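Irkwood District Elections Office — public information thread on postal voting, signature checks and the review of the August count. Further posts below. 1/16

The office has received a number of enquiries about postal vote packs that were returned but not admitted to the count. This thread sets out what the law requires, what our staff did, and what electors may do next. 2/16

At the August ballot, 1,584 postal vote packs were issued to electors in the Irkwood and Azevedo wards. Of those returned, 191 were set aside at first inspection for closer examination of the declaration form. 3/16

Being set aside is a routine step. It means that one officer was not satisfied with the signature, the date of birth or the witness panel, and has referred the form to a second officer. No ballot paper is opened at this point, and the vote remains sealed in its inner envelope. 4/16

The second examination was supervised by Deputy Returning Officer Olga Nogueira. Scrutineers appointed by candidates were entitled to attend, and several did so at both the morning and the evening sittings. 5/16

Exactly 100 of the referred packs were admitted following the second examination. The remainder were excluded, and each elector has been sent a letter stating the ground for exclusion. Electors who have moved since enrolling should check that the office holds their current postal address. 6/16

The most frequent ground was a missing signature. The next was a date of birth panel completed with the date on which the form was filled in. We acknowledge that the two panels sit close together on the present form, and the layout is being revised. 7/16

Some commentary online has described the excluded packs as fraudulent. The office does not use that term for an incomplete declaration and asks others to take care with it. An allegation of fraud concerns a person's conduct and is a matter for investigators. 8/16

Two matters have been referred to police. Both concern declarations that appear to have been signed by someone other than the elector. The office will make no comment on either while enquiries are under way, and asks that residents refrain from naming individuals or households on neighbourhood pages. 9/16

It is an offence to sign another person's declaration, including that of a spouse or parent, even with their consent. Electors who cannot sign by reason of disability or illness may apply for a waiver. The application is a single page and may be lodged by an authorised carer. 10/16

Claims have also circulated that residents of the Flinolden estate were sent duplicate packs. Replacement packs were issued to electors who reported that the first had not arrived. When a replacement is issued, the original is cancelled in the register and cannot be counted if it is later returned. 11/16

The register of cancelled packs was examined by the independent reviewer, Stamatia Christodoulou, who found no instance of two votes being admitted for one elector. Her interim findings are available at the front counter and will be published in full once candidates have had the opportunity to respond. 12/16

The reviewer did criticise the time taken to answer telephone enquiries in the final week of polling. The office accepts that criticism. Additional counter and telephone staff will be engaged for the next ballot, and the enquiry line will remain open until 8 pm during the last five days. 13/16

An information session for electors will be held at the Clarnov Civic Hall, with Ermelinda Mendes of the enrolment section and Graça Mota, our community liaison officer, in attendance. Printed guides have been ordered in a run of about 800 copies, with large-print copies on request. 14/16

Electors who wish to dispute the exclusion of their own pack should write to the Returning Officer, Albertina Seixas, quoting the reference at the top of their letter. A reply will be given in writing. Disputes cannot be determined by telephone or through replies to this account. 15/16

A dispute of this kind does not reopen the declared result — that may be done only by petition to the court, and the time limit for petitions is printed on the notice of declaration displayed at the civic hall and at each ward library. 16/16 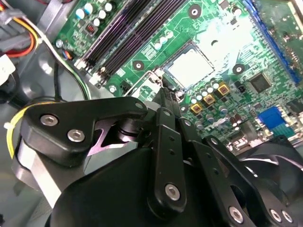 Correction to post 13: the extended hours apply to the enquiry line only. The front counter will close at 5 pm as usual throughout the polling period.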